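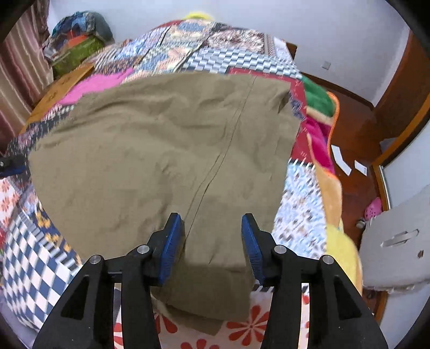

Is the Bastos patchwork sheet good for everyday use, or only for the guest room?

It is good for everyday use. I have it on my own bed since October and it goes in the washing machine with the other bedding.

Bastos patchwork bed sheet, from the Pamomari shop
Review by Senad Kos, 18 April 2018

I bought this sheet for 2160 dinars. The bigger size was 3030 and I did not take it, which I regret a little, but I will come to that.

First, the pattern. It is a mix of many patterns which do not try to match: flowers in maroon and cream, blue checks, stripes, a pastel part with peach in it. On the shop's page it looked to me too busy, and my brother-in-law Ilir Softić told me it would look like a market stall. After one week I stopped to see it as busy. Our walls are plain and pale, and one strong thing in the room is enough. Also, I must say that small marks disappear in such a pattern. I spilled tea near the pillow in winter and I had to search for the place before I could wash it.

I do most of my folding on the bed, so for me the sheet is also a kind of work table. Clothes in one color are easy to see against it. Clothes with a small flower print are another story – my wife left a summer scarf there and we both looked for it in the whole apartment.

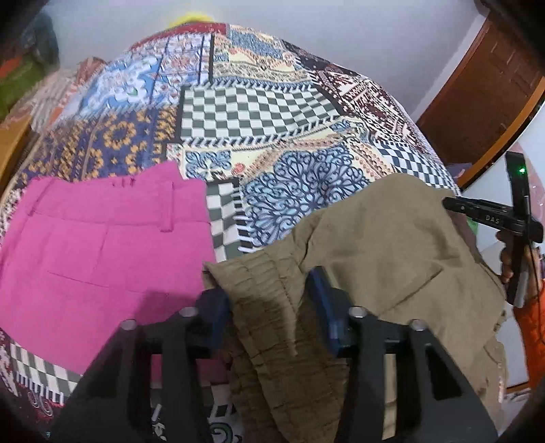

Pink and olive clothes laid out on the patchwork sheet.

The surface is smooth enough that I can flatten a waistband with my hand and the sheet does not come along with it. My old sheet from Mato was softer, but it moved each time I pulled a pair of pants toward me, and at the end of the folding I had to make the bed again. With this one I pull the corners once and it is fine.

Washing. The label says warm water, and I follow it. The dark parts lost a little color in the first wash, then it stopped. I washed it alone that time and I advise you to do the same. It dries in one afternoon on the balcony if there is some wind. I do not iron it. There are creases when it comes from the line, but after a night of sleeping you don't see them.

Now the size. My mattress is quite high, and the smaller sheet covers it with not much left to tuck under. On the wall side it holds well. On the side where I get up, it comes out after a few nights and I push it back in the morning. If your mattress is thick, pay the difference and take the bigger one.

The stitching on the hem is straight, except one place of 4 centimeters where the thread was loose from the beginning. I wrote to Pamomari and they offered an exchange, but I had to pay the postage, so I fixed it with a needle myself. It has held until now.

I also looked at the Destimik sheet before buying. It is plain gray and has elastic in the corners, which this one does not have. For a person who sleeps restlessly, the Destimik would maybe be more practical. I wanted some color in the room.

My mark is 7 from ten. I take away points for the size and the hem, and for the postage. I would buy it again in the bigger size.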